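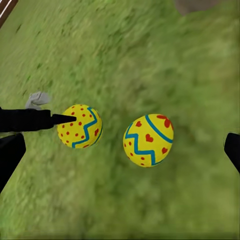

Two painted eggs between the gripper fingers in the simulated garden.

Clutholm, November 2022

Serusa suspends release of household robot software after grip fault in simulation

Serusa informs its customers and partners that the next version of Antal, the control software for two-armed household robots, will not be released this month as planned. The decision follows a fault which was found in the egg collecting task, one of the tests that the software must pass before it is allowed on a real machine.

The fault concerns the closing force of the gripper. In 18 of 400 simulated runs, the software kept the force value from the last object it had held. When the arm then went from the basket to an egg, the fingers closed with more force than a painted shell can support. The program gave no warning and recorded the run as successful. 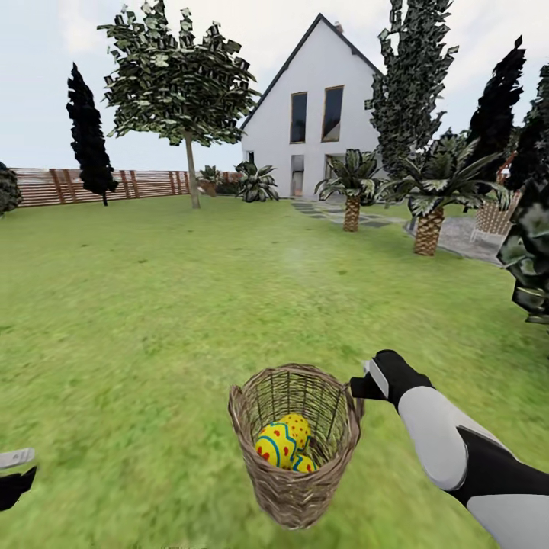
The error was introduced in July, together with a change that made the movement between two objects faster. It was discovered during a manual review of the force records at our test office in Clutholm. No real robot has used this version, and no person was in danger at any time.

Serusa treats the matter as a safety fault. The same function would be active when a robot takes a glass, or a hand that is offered to it. For this reason, all work on new features has been stopped until the correction is complete.

Measures taken:

1. The force value is now erased each time the gripper opens, and the arm waits until a new value is confirmed.

2. The carrying part of the task, in which the robot brings the filled basket across the lawn, is being repeated with the corrected software.

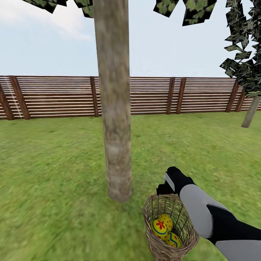

3. The force records will be checked by Rerkska, an independent testing firm, which will receive the complete data from all runs.

Customers who use the present version of Antal do not need to do anything. The new release date will be announced when Rerkska has delivered its report, which is expected in around 4 weeks.

Press contact: Serusa, Communications Office, Clutholm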